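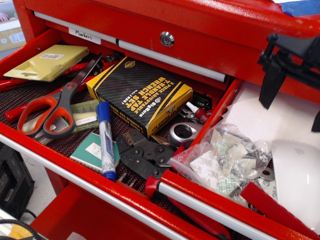
The drawer under the one marked "Markers."

The Melari Well
a short story

Ingrid Holloway did not believe in the well, and she had driven two hours to say so in person.

"It sings," said the woman at the gate. Her name was Negin Pakzad and she had inherited the farm from an uncle, along with the well, the tool chest in the barn and a guest book with 2,327 signatures in it.

"Wells don't sing."

"You haven't heard it."

"I've heard wind go over a bottle."

Negin shrugged and led her across the yard. The county paper had run a piece on the Melari well every fall for as long as Ingrid had worked there, and every fall it was the same piece. A widow from Butis hears her husband. A man named Nazari hears his own voice as a boy. Ingrid had asked to write it this year so she could write it once, correctly, and be done.

The well had a stone rim and a plank cover with a padlock. A coffee can was nailed to a post beside it.

"How much do people put in?" Ingrid asked.

"Whatever they like."

"Last year?"

"Two thousand dollars. It went on the roof."

Ingrid looked at the roof. It was a new roof, she had to give her that. She wrote down $2,000 and underlined it.

Negin could not find the key to the padlock. They went into the barn and she pulled open one drawer after another, muttering, moving things from one side to the other. Ingrid stood behind her and watched for a speaker, a wire, a tape player, anything with a battery in it. She saw a lot of tools. She thought the search was taking longer than it needed to, and that a person who wanted a visitor in the right mood would probably do it just like this.

"He kept everything," Negin said. "He never told me where."

"Did he hear it?"

"Every day, he said."

"And you?"

Negin found the key and shut the drawer with her hip. "I moved here from Wundano Street. I couldn't sleep for the quiet."

They dragged the cover off together. Ingrid got down on her knees on the wet grass and put her head over the edge. It smelled like pennies. She held her breath and listened, and what she heard was water, a long way down, dripping. She gave it ten minutes by her watch. Her knees hurt.

"Well?" said Negin.

"It drips."

"Yes," Negin said. "That's what I hear, too."

Ingrid sat back on her heels. In her head she had the whole article ready, and there had been a different woman in it.

"Then why do you tell people it sings?"

"He asked me to. And they drive such a long way."

The guest book was on a shelf by the door. Ingrid turned to the last page, wrote Nov 11, 2007, and her name, and then held the pen over the column for remarks – it was a wide column, and the people above her had filled it right to the edge.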